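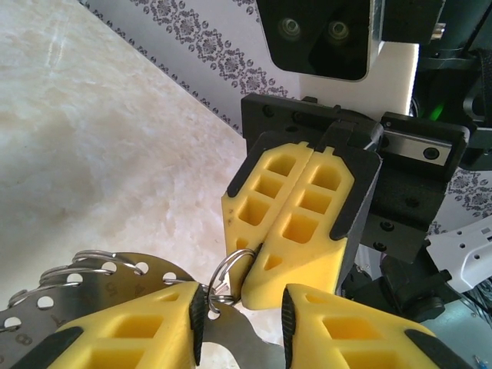
Setting up a two-arm cell for rings and springs, quick version

Writing this up fast between shifts at Traretti, so excuse the mess. We sort and pack small metal parts: split rings, wire springs, that kind of fiddly stuff. Did it all by hand until December. Now two arms do the first pass and people do the rest.

1. Talk to the bench crew first. Before any bolts go in. We skipped this and paid for it, two weeks of everybody thinking their hours were gone.

2. Pick one part. One. Ours was the split ring off the sizing plate. Not the whole Hovelico order sheet.

3. Teach the hand-off slowly. One arm holds the plate, the other goes for the ring. Run it 37 times before you touch the speed setting. Write down every drop and where the ring was sitting.

4. Springs come after. Uneven coils are a pain, they swing and catch. Pinch the end of the wire, keep the second gripper open and out of the way untill you need it. 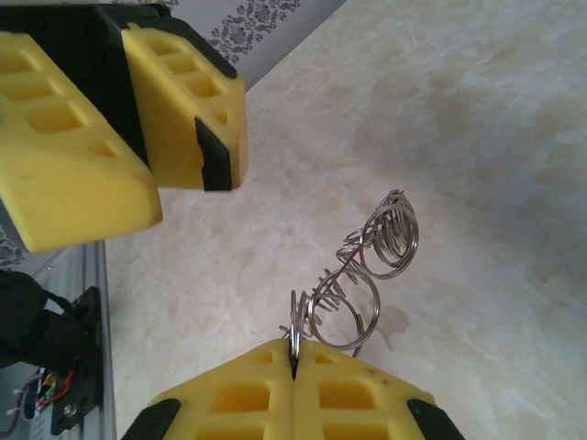
Photo: Praritz workshop

5. Check the pads at the start of each shift. Wipe, look, swap if shiny. Keep spares in a labeled bin.

6. Decide who can hit stop. Answer: anyone. Put it on the wall.

What changed for people. Less pinching with sore thumbs, more checking and re-teaching. Almost 2,000 rings in a good week, 115 back to the bench for a second look. Bench crew now rotates, half a shift on the arms, half on packing. Some like it. Some miss the radio corner and said so. Pay grade went up one step for anyone signed off on teaching, get that in writing before you start, we had to go back and ask.

Eskildsen feeder tray notes are on a separate page. Still need to add the part about trays jaming.

Last edit 01/02/2020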